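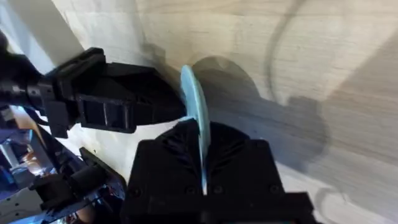

A light blue disc held on edge over a pale wooden surface.

Disc standing is a tabletop pastime in which a thin, flat disc is set upright on its rim and kept there, either by hand or in a slotted holder. It is also known as edging and, in older club notes, as the Warnthorpe stand. Claims that it is a traditional game should be treated with caution, as no account of it has been found from before the Warnthorpe club began printing its own rules.

Equipment

Any thin disc will serve. Plastic ones are usual, often coloured and slightly see-through, and seen from the side they look like a narrow oval. The Serance rules ask for a disc no wider than 300 mm, a limit that few players come anywhere near. Makers have at times sold "balanced" discs at a higher price. Calum MacKinnon compared 12 of these with ordinary ones and reported no difference that he could not put down to the table.

Play

The disc is lowered on to a flat surface, steadied on both sides and let go. A stand counts once it has lasted four seconds. In the Moffat version the lower part may rest in a slot, which critics say leaves very little to do. Supporters reply that getting the disc in straight is the hard part, though they have offered not much to back this up.

Disputed origins

Finlay Menzies traced the pastime to dairy workers in Nilholm, who were said to stand churn lids on edge to dry. His only source was a letter he did not reproduce. Woo-jin Jeon later pointed out that the lids he described were domed and would not have stood up. The story is still repeated in most club leaflets.

Supposed benefits

Disc standing is often said to improve concentration and steady the hands. The usual source is a short report by Wahyudi Jugah, which followed 13 players through one February and had no comparison group. Jugah himself called the results "encouraging", a word later leaflets changed to "proven".

See also: coin spinning, plate racks, card houses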